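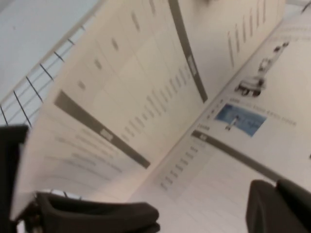
Page turning on a spiral-bound product booklet, wrist camera view.

The Fault Log Should Not Be Allowed to Say "Complete"
Kwok-wai Yeh
7 October 2020

Our page-turning cell at Noguchi ran for 3000 cycles before anyone compared the scans with the booklets. The log reported every cycle complete. Page pairs were missing from the output, and in three booklets a sheet had torn at the binding holes. The controller recorded neither condition as a fault.

The mechanism is simple. Tunia, the sequencing software, closes the gripper on the page corner, lifts, sweeps the arm across the binding and opens. When the arm reaches its final pose within tolerance, the step is marked complete. Nothing in that chain refers to paper. If the fingers pick up two sheets, the arm still arrives. If the sheet binds on a coil and rips, the arm still arrives, and paper is too weak to trip a force limit set to protect the arm.

The usual response is to tighten the limit. We tried it. At the lower setting the cell stopped on ordinary sheets, because a stiff page dragging over wire produces a force close to the one that tears a thin page. Operators cleared the stops by hand and, after a few shifts, cleared them without looking. I count that as a worse state than the one we started in.

My view is that a motion controller should not be permitted to report on the task at all. It can report that the arm moved. A separate check, with its own sensor, should decide whether the page turned. The wrist camera is a poor candidate during the sweep, when the image smears and the header bars on a printed page can be found but the lettering in them cannot be read. After the arm has settled, the same camera is adequate – provided the software waits for it.

Sosia, our integrator, objected that the wait adds cycle time. It does: two seconds per page with the present settings. They also proposed sampling one page in ten, which would have missed most of our double picks.

We now read the page number after each turn and stop on any mismatch. Torn sheets remain a problem, as a tear near the coils can leave the number intact. A side-mounted camera on the binding is planned for November. Until it is fitted, every booklet is inspected by hand before it leaves the cell.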